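Search this repository
Go to file
4 min read

# Table-setting clips, Brulcombe robotics club

This is the data card for the utensil set recorded by the Brulcombe student robotics club. It covers what was recorded, how the files are laid out, and what we know is wrong with them. The set was made for our entry in the Clonach student manipulation challenge, household track.

## Summary

- 326 clips in total
- 177 clips of picking a utensil out of a holder
- 149 clips of putting a utensil back
- Recorded in members' homes with a hand-held gripper
- One person operating per clip, no robot arm used in recording

## Why we made it

Last year our arm did well on blocks and cups and badly on anything thin. Chopsticks were the worst. The training clips we had were nearly all from one bench in the club room, with the same light and the same plain surface. This year we asked members to record at home, on their own tables, with whatever they eat with.

## Recording

Each member kept the gripper for a week and handed it over at the Thursday meeting. Before the first clip, wipe the lens, open and close the jaws fully, and record the calibration card. Clips start with the jaws open and end when the utensil is either clear of the holder or fully back in it. Drops are kept and marked.

We asked people not to tidy the background. We did ask them to keep faces out and to get permission from everyone in the house.

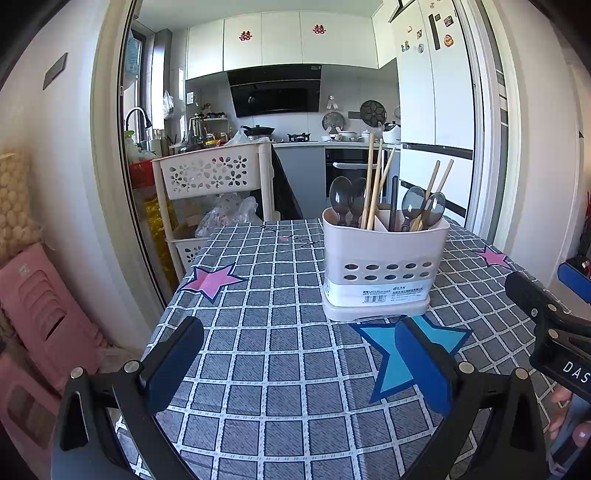
Gripper and utensil caddy, with spoons and chopsticks standing in it.

Tablecloths turned out to matter for us. On the patterned ones, the early model sometimes reached for a printed shape instead of a utensil. Those clips are tagged `patterned_surface` so you can hold them out and test on them separately.

## Files

`clips/` has one folder per clip, with the video, jaw width over time, and the estimated gripper path. `labels.csv` has one row per clip:

- `clip_id`
- `task`: pick or return
- `utensil`: spoon, chopstick, fork, spatula, other
- `surface`
- `result`: ok, drop, missed

Khôi Đoàn wrote the label script. Fasil Kumsa checked the labels by hand and his corrections are already merged.

## Splits

Train is 156 clips from the pick task. The other picks are the test split. We split by home, so no home is in both. The return clips are not split yet.

## Known problems

- Path tracking drifts when a jaw covers most of the view. Look at the `track_ok` flag before using a path.
- Jaw width is missing in 5 clips. The cable was loose.
- Two chopsticks picked together are labeled as one chopstick.
- Evening clips are grainy.
- There are very few forks.

## Use

Free for school and club projects. Please credit the Brulcombe club. Don't try to work out whose home a clip comes from. If you recorded clips and want them removed, open an issue with the clip number and we will take them out of the next version, planned for July.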